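Week 6: Learning from Hand-Held Gripper Demonstrations
Course notes, Robot Learning in the Home, Atstead campus
Revised 12 October 2025

Where we left off

Last time we spent most of the hour on teleoperation, and several of you came up afterward to ask why anyone would do it another way when the data comes out so clean. It's a fair question, and I'm going to take my time answering it, so please bear with me (and bring the Grultcombe reading, we'll be going back to it).

With teleoperation you need the robot in the room, powered up and behaving itself, for every single minute of data. With hand-held grippers a person simply does the chore with a pair of jaws in place of fingers, and we recover the motion later. People get quick at this after an afternoon of practice, and quick people give you smooth, natural trajectories, which the policy is very grateful for!

Recovering the gripper pose

Each gripper carries a cube with square fiducial patterns on its faces. If a camera sees one face clearly, and we know the size of the pattern and the camera calibration, we can solve for the position and orientation of the whole cube. Two faces are better than one, as you'll find in the lab, because a single face seen nearly head-on can flip between two tilts that fit the corners almost equally well. The fixed offset from cube to fingertips is measured once per gripper and then left alone, please.

The Kirui baseline smooths the poses over a short window and drops any stretch where neither cube can be found. Astetti keeps those stretches and fills them in from the gripper's own motion sensor. I have a soft spot for the second approach, but it does drift, and you should look at the plots before you take my word for it.

A laundry example

Powder is a lovely hard case. The policy has to hold a cup level, and the pose error that hardly matters when you're picking up a box starts to matter a great deal. 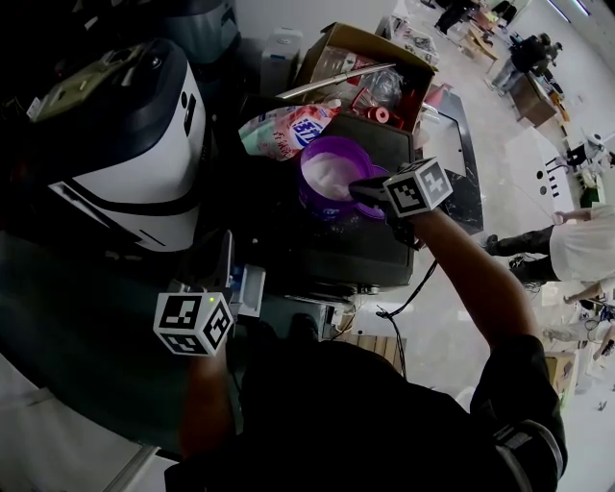 For the lab

Work in pairs. Run both pipelines on your recording, plot the right and left gripper paths separately, and mark every place where the cube orientation jumps. Write-ups are due in November, roughly 2 pages.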